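How to Run a Small Letter-Writing Drive to Your Council

I've helped with three of these now, and the first was a mess, so I'm writing down what I do these days in case you've got a local issue that's bugging you. Ours was a crosswalk on Garrido Street. Yours might be library hours or a bus route, and the steps are pretty much the same!

1. Pick one ask

One. I know you have five. Write it as a single sentence a council member could vote on, and read it out loud to someone who doesn't follow local politics at all. My neighbor Rocío Casado made me redo mine four times (she was right every time, ugh). 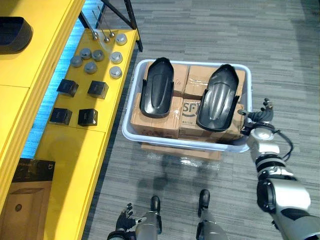 Once you've got your sentence, put it at the top of everything: the flyer, the email, the sign-up sheet. People will add their own reasons underneath, and those are the part that gets read.

2. Find out when the vote is

Call the clerk's office and ask for the agenda deadline as well as the meeting date. In our town the packet closes on Wednesday at noon, and anything that comes in later gets handed out at the meeting, when everybody's already made up their minds.

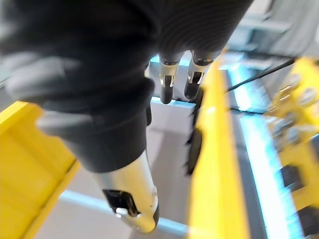

3. Keep the letters short

I tell people 200 words, tops. Name, street, the ask, one personal story, thank you. Please don't hand out a form letter! We got 638 signatures on one once and the council lumped them together as a single item.

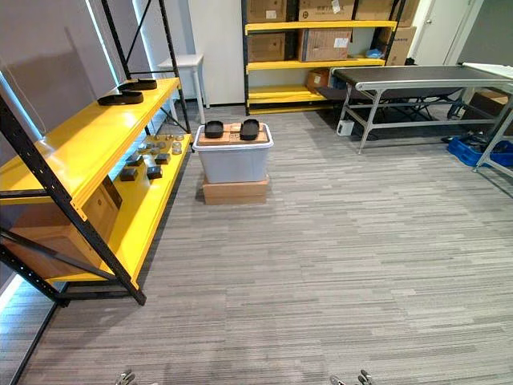 Do letter writers have to live in the district?

Anyone can write in most places, but letters from residents carry more weight, so have people put their street in the first line.

4. Drop them off together

Email is fine for stragglers. For the main batch I like paper, sorted by district, with a cover page giving the total. Get the clerk to stamp your copy, then sign up two or three people to speak at the meeting.

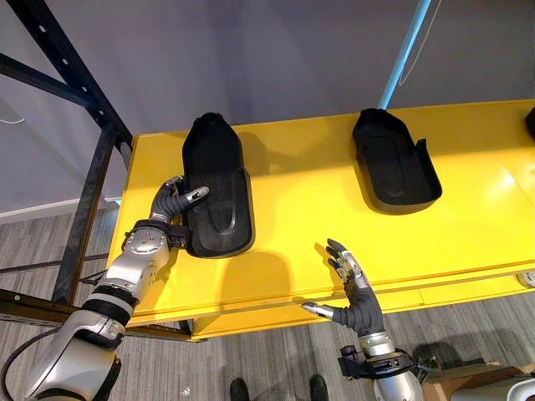 Dalal Chamoun wrote in to say her town only takes public comment cards until 10 minutes before the meeting starts, so check that too when you call the clerk.

Related posts
Reading a City Budget Without Crying
What to Say in Two Minutes of Public Comment
How to Request Public Records
September Meeting Notes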